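Wavora 2 - Project Report, Chanida Nuchit

My project was a small flight game set over the made-up islands of Phetsri, and I have to say I grew very fond of it along the way. The first playable build had one seaplane, one runway at Holcombe and a rudder that swung the nose the wrong way (my fault entirely, a minus sign in the yaw code). 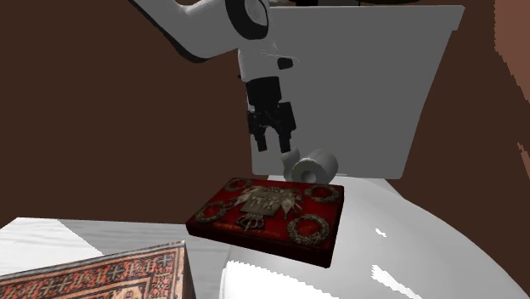 Turning the plane smoothly took most of my evenings, and I rewrote the autopilot from scratch before April. Once it held a heading I could finally enjoy working on the paint. I wanted glossy white with soft grey shading on the underside, the same look as the rendered arm, and the fuselage shader now comes fairly close to it.

The Gramcombe map has 1,466 terrain tiles, and loading them in blocks of 32 cured the stutter on my old laptop. Fuel gauges still freeze after a restart - that one is next on my list.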